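Nayeli Sandoval
布物をベッドの上で畳む手順について、先週から少しずつ書き溜めていたものをまとめて流す。対象は無地の平たい布と、前開きのない上衣。タオルは別に書く。

前提から。作業面はマットレス。ボックス型のシーツを掛けた状態で使う。掛け布団と枕はどかす。枕を残したまま畳むと、面の奥行きが足りずに途中で布を回すことになる。

マットレスを作業面にする利点は面積。欠点は沈み込みと摩擦。机なら布の端を引けば全体が滑ってついてくるが、シーツの上では端だけが動いて中央が残る。しわの大半はこの差でできる。

机と同じ手つきで引くと失敗する。端を持ち上げてから移動し、下ろす。引くのは最後の微調整のみ。

シーツの張りは先に直しておく。たるみがあると、畳んだ布の下に筋が入る。Imierのボックスシーツは角のゴムが弱く、対角に引き直さないと中央から斜めに筋が出る。洗い替えも同じ製品なので諦めて毎回引いている。

シーツの筋が完全に消えるまで直す必要はない。浅い筋なら布一枚の厚みで吸収される。指の腹で触って段差として分かるものだけ伸ばす。

作業位置は足側。ヘッドボードに向かって立つと手前から奥に布を送れる。横から作業すると、奥の角に手を伸ばすたびに膝がマットレスに乗り、せっかく伸ばした面が傾く。

腰の話。うちのマットレスは天面が低いので、立って作業すると前屈みになる。量が多い日は床に膝をついて作業する。この場合は手が届く範囲が狭くなるため、布を足側の端まで寄せておく。

乾いた布はまとめて置かない。山にすると下のものに折り癖がつく。一枚出して、一枚畳んで、脇に積む。面倒に見えるが、山を崩して探す時間が消えるので合計では短い。

一枚出す、の具体。投げて落ちたままの形から始めると端が見つからない。丸まった布は、まず縁を一か所探す。折り目と縁は指で区別できる。縁には縫い代の厚みがあり、折り目にはない。

縁が見つかったら、縁に沿って指を滑らせて角まで行く。角を押さえたまま、反対の手で隣の角へ。二つの角が取れた時点で持ち上げ、重さで残りを下に垂らす。ここで一度振る。

濃い色の布は、折り目の陰と重なりの境目が見分けにくい。紺や青は特にそう。照明を足すより、布を少し浮かせて落とすほうが早い。空気が抜ける時に重なりがずれて、縁が出てくる。

しわの寄った青い布。

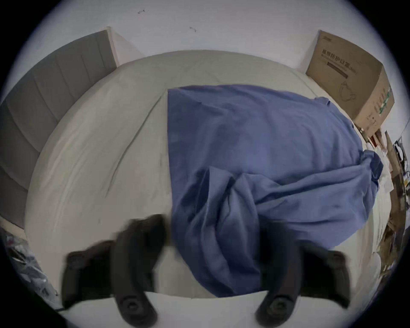
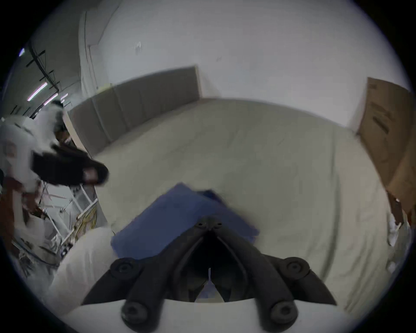
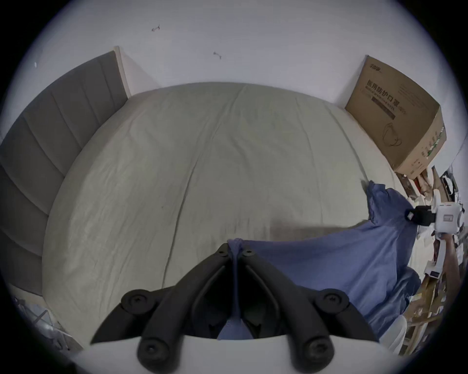
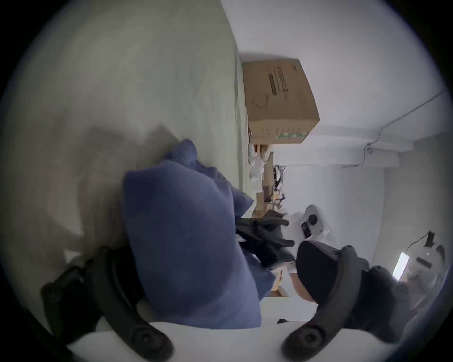

角が取れた後の手順に移る。奥の二角をベッドの中央寄りに下ろし、手前の辺を足側の縁に平行に合わせる。平行の基準にはマットレスの縁を使う。シーツの織り目は歪んでいることがあるので当てにしない。

下ろしたら、中央から外へ手のひらで空気を抜く。往復させない。往復すると寄せたしわが戻る。手のひらは布に押しつけず、重さだけ乗せる。押すとマットレスが沈み、手を離した時に面が戻って布が浮く。

最初の折りは長辺を半分。左右の角を合わせてから辺を合わせる。辺から先に合わせると、ずれが角に集まって三角の余りが出る。余りを中に折り込んで隠すのは、次に広げた時に斜めの癖として残る。

二つ目の折りから布に厚みが出る。外側の層は内側より長い距離を回るため、角をぴったり合わせると内側がたわむ。内側の層を先に少し引いて張ってから折る。引く量は布の厚み程度。

仕上がり幅は引き出しに合わせる。うちはDusteckの浅型で、仕切り一つの内幅が16cm。布の幅も16cmにすると入るが抜けない。少し狭く畳み、片側に指が入る隙間を残す。

幅を決めるのに物差しは使わない。仕切りと同じ幅に切った厚紙を一枚、布の上に置いて折る。折ってから厚紙を抜く。衣料店でやっている方法と同じ。

厚紙は角を丸く切る。尖ったままだと薄い布に引っかかる。古いカレンダーの台紙で足りる。表面に艶があるほうが抜きやすい。

クリップボードを代用していた時期もあるが、金具の厚みで片側が膨らむ。金具を外せば使えるものの、そこまでするなら厚紙でいい。

折る回数について。同じ布を折り数だけ変えて積み、翌朝に高さと癖を見た。4回折ったものが一番まとまりがよく、それ以上は中心が丸くなって立たない。薄手の綿の話。化繊は滑って開くのでもう一折り足している。

立てて収納する場合、開いた側を下、輪の側を上にする。逆にすると取り出す時に隣の布の端を巻き込む。輪が上だと色の判別も早い。

仕切り一つに入る枚数は最大22枚。これは押し込んだ時の値で、常用には向かない。満杯にすると一枚抜いた後に隣が膨らみ、戻す場所がなくなる。普段は目で見て奥に隙間がある程度で止めている。

Dusteckの浅型は3000円だった。仕切り板は別売り。板を買わずに厚紙を差していたが、湿気で反ったので結局買った。価格に対して妥当かどうかは、使う枚数による。

上衣の場合。襟を奥、裾を手前にして、前身頃を下に伏せる。袖は背中側に折り返す。袖口が身頃の線からはみ出す時は、はみ出した分だけもう一度戻す。斜めに畳んで収めると肩に筋が入る。

袖を折る前に脇の縫い目を揃える。脇がねじれている服は洗濯で斜行しているので、縫い目を基準にすると全体が曲がる。その場合は縫い目を無視して裾と肩で合わせる。安いTシャツはほぼこれ。

伏せた面は下になるのでしわを直しにくい。伏せる前に前側を一度見る。胸の位置にしわがあると、畳んだ時に表に出る。

丸まった状態で一晩置いた布について。綿なら、霧吹きで湿らせて平らに広げ、しばらく放置すれば浅いしわは抜ける。シーツに水が移るので、下に乾いたタオルを敷く。急いでいる時はアイロンのほうが確実。

柔軟剤はPleditardの無香料を使っている。量を増やすと布が滑って畳みにくい。角を合わせた後に自重でずれる。以前は多めに入れていたが、規定より控えめに戻したら折りが決まるようになった。

糊は使わない。折り目が強く出すぎて、広げた時に格子状の線が残る。テーブルクロスのように線が見えてもいいものは別。

質問が来ていたので先に答える。

デミド・ザハルチェンコさんから「床でやれば沈まないのでは」。沈まない。ただし床は埃の管理が要る。ラグの上はシーツより摩擦が大きく、毛も拾う。フローリングに大判の布を一枚敷くなら机とほぼ同じ条件になる。

シブシソ・ボタさんから「マットレスの上に板を置く案」。試した。板の縁で布が引っかかるのと、出し入れの手間で続かなかった。常設できる部屋なら有効だと思う。うちは夜に寝るので常設できない。

「畳まずに掛ける選択肢は」という質問も複数。掛けられるものは掛ける。平たい布は掛けると横棒の線がつくので、うちでは畳む側に入れている。

片づけの順序。畳み終わった山は、引き出しに近い側から運ぶ。大きいものを先に運ぶと途中で小さい山に袖や端が触れて崩れる。小物、上衣、大判の順。

シーツは最後に手で払う。糸くずは濃い色の布から出たものが薄い色のシーツに目立つ。粘着ローラーを使う場合は縫い目を避ける。ゴムの部分に当てると生地が伸びる。

引き出しを閉める前に、立てた布の上端を軽く押さえて高さを揃える。一枚だけ高いと天板に擦れて、その布だけ毛羽立つ。

訂正。上の方で「重さで残りを下に垂らす」と書いたが、ニットには当てはまらない。編み地は吊ると伸びる。ニットは角を持ち上げず、面に置いたまま下から手を入れて広げること。

もう一つ補足。厚紙の幅は仕切りの内幅と同じに切ると書いた。折った布は厚紙より広くなるので、そのままだときつい。うちの厚紙は後から両端を少し落としてある。厚手の布が多い人はもっと落としたほうがいい。

タオルは輪の向きと毛足の処理が違うため、ここには入れなかった。棚に寝かせる前提で土曜に書く。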